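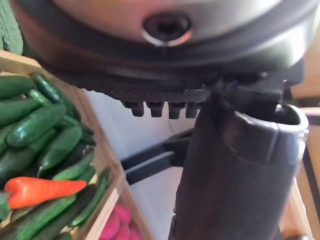
Brushed silver with a black rim, and a row of four pegs underneath.

Chasing the hiss at Staltwood

Hello again from a rainy Monday, and thanks for all the mail after the last Listora (keep it coming, I read everything, even the long one on cable ties). Most of you wanted to hear how I got on with the hiss at Staltwood, so that's what you're getting.

Quick recap for new readers. Staltwood is a 700-seat hall with a perfectly decent system in it: two Kakton amps, a digital desk, nothing exotic. The problem was that between speeches you could hear the thing breathing from row six. Somebody had already swapped the desk. Somebody else had bought new mic cables. Hiss still there, same as ever! 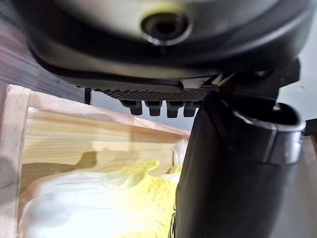
Corinne Dabrowski
Editor, Listora

I started where I always start, by muting everything at the desk and listening. No change at all, so the mics were off the hook. Then I pulled the outputs at the amp rack, and it went quiet. Lovely! That left the desk outputs, the processor, and whatever was going on with levels in the middle.

And it was levels. The desk master was sitting way down, somewhere near -25, because the system was "too loud" with the fader where it belongs. The processor input had been turned up to make up for the low signal, and the amps were wide open on top of that. So we had a small signal sitting close to the processor's own noise, and then all of it, noise included, being cranked up by the amps. I see this so often that I've stopped checking for anything fancier first.

The fix took most of an afternoon and cost nothing but coffee. I put pink noise through the desk and brought it up until the meters showed a healthy working level with plenty of room left above it. Then I set the processor input so it read the same, brought its output back to unity, and turned the amps down (down!) until the room was as loud as the client likes it. The limiters had to be reset too, as they'd been set up for the old arrangement and would have been wrong both ways. Please don't skip that bit.
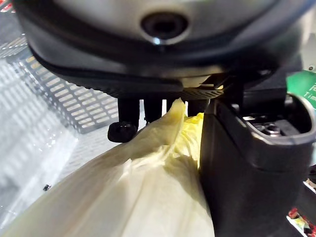 Words: Corinne Dabrowski

A few of you will ask whether turning amps down loses power. It doesn't. The knob on the front is an input attenuator, so the amp can still hit full output, it just needs a hotter signal to get there. I had this argument at Whitlock for a whole lunch break and I'm happy to have it again by email.

One thing I'd do differently: write the old settings down before touching anything. I took photos of the amp knobs and forgot the processor, then had to rebuild one delay time by measuring it. My own fault, and it ate the best part of an hour.

The hall is booked solid until September, so I'll go back then and listen with a full house. If you've got a hissy room of your own, send me your signal chain from mic to speaker, with the level at each step if you can get it, and I'll pick a couple for a future issue.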